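Tralik Bin: grasp outcome prediction from wrist torque
Data card and usage notes, release of December 2023

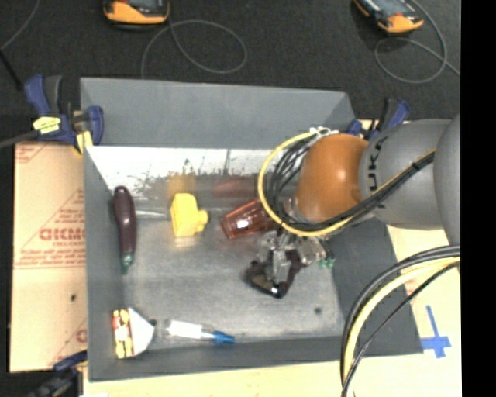

What this is

Tralik Bin is a set of bin picking trials recorded on a KUKA arm with a two-stage grasp check. It accompanies the Zerneo method, which predicts whether a grasp will hold from the torque signal in the first moments after the fingers close. The prediction is made before the arm lifts, so a bad grasp can be released and tried again without leaving the bin.

The repository holds the trial data, the training code and the trained weights for the main result. The motion stack that drives the arm is not included. It depends on cell-specific calibration and would be unsafe to run anywhere else.

Contents

trials/ - one folder per trial, with images, joint states and gripper state
splits/ - text files listing the training, validation and test trials
zerneo/ - model and training code
weights/ - trained weights for the main result
tools/ - scripts for conversion and plotting

Setup of the cell

The arm works over a gray metal-floored bin clamped at its corners. A fixed camera looks into the bin and does not move between trials. The bin is filled with a mix of household items, packaging and toy food, chosen so that shape, weight and surface finish vary a lot within a single load. The plastic cups and other see-through items are the hardest for the depth baseline and are well represented in the test split.

Cables run along the outside of the arm and hang into the camera view in many poses. We did not mask them out. Models trained on the images alone need to cope with them, and we would sooner have people report results on the raw views.

The bin has a shiny band low on its walls. Objects near it show up a second time as blurred patches of colour. Segmentation tools tend to pick these up as extra items, so check your masks before trusting them.

Collection

Each load was tipped in by hand and then worked until the bin was empty or the arm failed to find a grasp 12 times in a row. Grasp points came from the Queiroz sampler, which proposes candidates from the depth image and ranks them by local surface fit. For every attempt we recorded a short window before closing, the closing itself and the lift.

Attempts where the controller stopped on a force limit are kept and marked. Attempts interrupted by a person are removed.

Labels

held - the object was still in the fingers at the end of the lift
slipped - contact was made, then lost during the lift
missed - the fingers closed with no contact
double - more than one object came up

Labels were assigned from gripper width and the wrist signal, then checked by eye. Where the two disagreed, the label from the visual check was used and the trial has the flag "reviewed" in its metadata. Doubles are counted as failures in the main result. If your application doesn't mind doubles, pass --allow-double to the evaluation script.

Method in short

Zerneo takes 200 milliseconds of wrist torque, starting at first contact, and runs it through a small one-dimensional convolutional network. The output is a single score for a held grasp. There is no image input. We tried adding a crop of the depth image around the grasp point and it gave no gain on the test split, although it did help on the validation loads.

Torque is expressed in the gripper frame with gravity removed. The gravity term is estimated from the last free-space pose before the approach. If you convert your own data, do this step carefully - an error here is the most common cause of poor scores.

Result

On the test split the model identifies 97 per cent of missed grasps before the lift. Slips are a good deal harder. Long, smooth items held near one end often pass the check and then rotate out of the fingers once they leave the floor. The full breakdown by label is written out by the evaluation script.

Training takes around 300 epochs to settle. Stopping much earlier gives a model that does well on misses and is close to guessing on slips.

Running it

1. Install the packages listed in requirements.txt.
2. Unpack the trials into a folder and set TRALIK_ROOT to its path.
3. Run python tools/check_trials.py to confirm nothing is missing.
4. Run python -m zerneo.train --split main to train from scratch, or skip to the next step to use the supplied weights.
5. Run python -m zerneo.evaluate --split test.

Known problems

Some early trials have a small clock offset between the camera and the joint states. The affected trials are listed in splits/clock_offset.txt and are not in the test split.

The torque sensor was re-zeroed in February and the baseline shifts slightly at that point. Both sides of the change appear in training.

All data comes from one arm, one gripper and one bin. We have no results on other hardware.

Licence

Data and weights are released for research use. The code has its own licence in the top-level folder. Please cite the Karnusar technical report if you use either, and open an issue if a trial looks mislabelled.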